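Uma décima oitava parte de um cavalo

4 de fevereiro

Há já algum tempo que prometi escrever sobre o cavalo, e fui adiando porque me faltavam as palavras certas em português para metade das coisas.

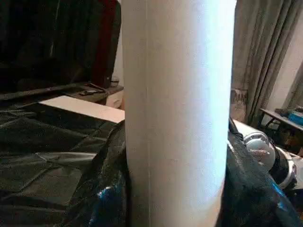
O cavalo chama-se Dvorak, tem quatro anos, é castrado e de pelagem castanha, e eu sou proprietário de uma parte dele. Uma parte pequena. Somos 18 pessoas, e como todos temos a mesma quota, cabe-me uma décima oitava parte, o que a minha filha traduziu logo por «uma orelha e um bocado da crina».

Entrei nisto através da Porkitz, uma pequena empresa que compra cavalos de corrida ainda novos e depois os divide em quotas. Conhecia a empresa desde o tempo em que vivia perto do hipódromo de Sulidcombe, antes de me mudar para Portugal. Nessa altura ia às corridas como espectador, ficava junto à vedação com um café na mão, apostava pouco e perdia quase sempre. Nunca tinha pensado em ser dono de coisa nenhuma. Um cavalo de corrida parecia-me uma coisa para pessoas com casaco de outra qualidade.

A quota custou 400 euros à entrada, e depois há uma mensalidade para o treino, a ferradura, o veterinário e o transporte. Li o contrato três vezes, uma delas com o dicionário ao lado, por razões de hábito, porque o contrato nem sequer estava em português. A cláusula que mais me interessou foi a que diz o que acontece ao cavalo quando deixa de correr. Está lá escrito que o Dvorak volta para a coudelaria de Cinddale, onde nasceu, e que fica lá até se encontrar uma casa para ele. Se esta cláusula não existisse, eu não assinava. Sei que há pessoas que não gostam de corridas de cavalos, e algumas delas são minhas amigas, e não escrevo este texto para as convencer. Mas, para mim, essa linha do contrato vale mais do que todas as fotografias bonitas do prospeto.

Os prémios dividem-se também por 18. Até agora o Dvorak correu quatro vezes e ganhou, no total, um terceiro lugar. Com a minha parte desse prémio pude jantar fora, sozinho e sem sobremesa.

A quinta corrida foi em janeiro, em Sulidcombe, e desta vez decidi ir ver. Apanhei o avião na véspera e dormi numa pensão que eu já conhecia, onde mudaram as cortinas e mais nada. De manhã fazia um frio que eu tinha esquecido. Quem vive há muitos anos no Algarve perde a noção do que é sentir o vento entrar pelas mangas.

O programa dizia 2090 metres, relva pesada, 10 participantes. Escrevi «metres» e deixo ficar, para se ver como a cabeça muda de língua sem pedir licença. São 2090 metros, portanto. Para o Dvorak é uma distância um pouco longa, pelo menos foi o que nos explicaram na mensagem que a Porkitz envia aos proprietários dois dias antes de cada corrida. A treinadora queria experimentar, porque nas corridas mais curtas ele acordava tarde: nos últimos duzentos metros vinha sempre a ganhar terreno, mas já não havia terreno para ganhar.

Os proprietários podem entrar no paddock antes da corrida. (Em português tenho visto escrito «paddock» e também «recinto de apresentação»; se algum leitor souber qual é a forma mais correta, agradeço que me diga.) Fomos sete, dos 18. Ficámos em círculo sobre a relva, com as mãos nos bolsos, como pessoas numa sala de espera. O Dvorak passou três vezes à nossa volta, levado pela rédea, sem olhar para ninguém. É mais alto do que eu imaginava. Nos vídeos vê-se o cavalo sempre ao lado de outros cavalos, e não se percebe o tamanho. Quando passou perto de mim senti o calor que saía dele e ouvi a respiração, e nesse momento o contrato e as mensalidades deixaram de me interessar completamente.

O jóquei veio, cumprimentou-nos um por um, muito educado, e ouviu da treinadora duas frases. Eu estava à espera de uma tática complicada. Foram só duas frases: que o deixasse respirar na primeira metade e que não tivesse pressa na curva. Depois subiu e foram-se embora.

A corrida, para quem está na bancada, dura muito pouco. Durante a primeira metade estão do outro lado da pista, e vê-se apenas uma mancha com cores. As nossas são verde e amarelo, e havia mais dois cavalos com verde, de maneira que durante bastante tempo torci pelo cavalo errado. Só à entrada da reta percebi que o Dvorak ia em sexto, por dentro, com dois cavalos cansados à frente a fechar-lhe o caminho. O jóquei esperou. Eu não teria esperado. Depois abriu-se um espaço, ele passou, e começou a fazer aquilo que fazia sempre, só que desta vez ainda faltava pista.

Acabou em segundo, a meio corpo do vencedor.

Gritei em três línguas, segundo me contou uma senhora do nosso grupo. Ela tem quotas em vários cavalos há muitos anos e disse-me que um segundo lugar é o pior de todos os resultados, porque faz a pessoa acreditar. Acho que tem razão, mas nessa tarde não me fez diferença.

Fomos depois ao lugar onde os cavalos param no fim, e há um sítio marcado para o segundo. O Dvorak estava coberto de lama até ao peito e deitava vapor. Deixaram-me pôr-lhe a mão no pescoço. Bebeu água, fez uma cara de poucos amigos a um fotógrafo e foi levado para o duche. Para ele, imagino, era um dia de trabalho.

Recebi ontem a mensagem da Porkitz com o plano dos próximos meses. O Dvorak perdeu um pouco de peso depois da viagem, já o recuperou, e voltou ao treino ligeiro. Se tudo correr bem, corre outra vez na primavera, talvez numa distância ainda maior, mas noutra pista, com o chão mais seco. Não vou poder ir, porque o avião e a pensão custaram mais do que a minha parte do prémio, e não é por pouco. Vou ver pela internet, na cozinha, com o som baixo para não assustar os vizinhos.

Duas notas para quem me escreveu a perguntar. Primeiro: não, não recomendo isto como investimento, nem a Porkitz o apresenta assim. Segundo: sim, pode-se visitar o cavalo no treino, mas é preciso marcar, e começa tudo às seis da manhã. Em Cinddale também recebem visitas, e lá o horário é mais humano. A mãe do Dvorak ainda lá vive — é uma égua já com certa idade e, segundo dizem, com o mesmo mau feitio. Gostava de a conhecer no verão, se conseguir convencer a família de que são umas férias.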